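Pino Shoe Placement Set — Data Card

Maintained by the Plolari manipulation data group. Contact for access: Anju Chaturvedi. Contact for recording questions: Trilok Rajput.

Purpose

The Pino set was assembled to provide examples of two-handed household tidying for policies that learn from human demonstration. Each example is performed by a person holding one instrumented gripper in each hand. No robot arm is used during recording. The set is intended for research on imitation learning and on transfer from hand-held tools to fixed arms. It is not intended for the evaluation of finished products.

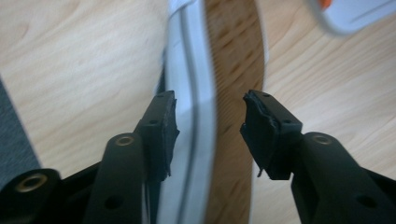 Page last changed: March, by N. Satti

Contents

The release holds 2,745 episodes. An episode begins when the operator closes both grippers once in free space and ends when the same signal is repeated. Everything between the two signals is retained, including hesitations, dropped objects and second attempts. Failed episodes are kept and carry the label "fail" in the outcome field. Users who require successful episodes only should filter on that field and should not rely on episode length, which is a poor guide.

Each episode folder contains:

- video from the left and right gripper cameras
- video from the head camera
- gripper opening width for each hand
- estimated gripper pose for each hand
- a short text instruction
- outcome label and operator code

Recording procedure

Operators worked at a light wooden table with the objects laid out beforehand by a second member of staff. Starting positions were drawn from a printed list of 32 layouts and were changed after every episode. Operators were told the goal and were left free to choose which hand to use, in what order to move the objects, and whether to pass an object from one hand to the other. They were asked to keep their head turned toward the work and to avoid reaching across the gripper cameras where this was practical.

Sessions were limited to 20 minutes. Longer sessions were tried in the pilot phase and were discontinued after operators reported tired wrists — the later episodes were also visibly less careful. Pilot material is stored separately under the name Admasu and is not part of this release.
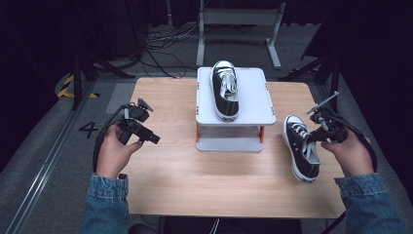
Shoes were chosen because they come in pairs, have a clear heel and toe, and can be gripped in several reasonable ways. An operator may take a sneaker by the collar, the heel or the side, and all of these are accepted. The instruction text states only where the shoe should go. It does not state how it should be held, and annotators were directed not to add such detail afterward.

An episode counts as successful when both shoes rest on the intended surface, upright, with the toes facing the same way. Slight overhang at the front or back is allowed. A shoe lying on its side at the end of the episode is a failure even if it is in the correct place. Labels were assigned by 2 annotators working separately, and disagreements were settled by Florence Campbell.

Known limitations

Gripper pads wear with use. Foam with torn or frayed edges appears in the gripper camera video, and pad condition was not recorded for each episode. Models that depend heavily on the look of the fingertips may be affected.

Objects close to the gripper cameras are often blurred. No sharpening has been applied.

Pose estimates are less reliable when a gripper camera faces a large plain surface. Such stretches are marked in the "pose_quality" column and should be dropped or given a lower weight during training.

Operator sleeves and hands are present in the head camera video. Faces are not recorded. Audio was removed before release.

Splits

Training, validation and test splits are divided by layout and by operator. Results obtained with a random split should be reported as such and should not be compared with the figures in the Plolari technical note.

Conversion

The Fuker script converts episode folders to a single file per session. It resamples the pose stream to match video timing and leaves the original folders untouched. Run it from the top directory of the release.

Comments

Naveen Vashisht
Is the gripper width given as the distance between the pads or between the finger blocks? The two would differ once the foam compresses.

Nusrat Satti
Between the finger blocks, with no correction for foam. I will add a line to the column notes.

Trilok Rajput
Users on the earlier copy should download the layout list again. Two rows were swapped — the episodes themselves have not changed.

Naveen Vashisht
Thank you. Would it be possible to have the operator code in the session file as well? Fuker drops it at present.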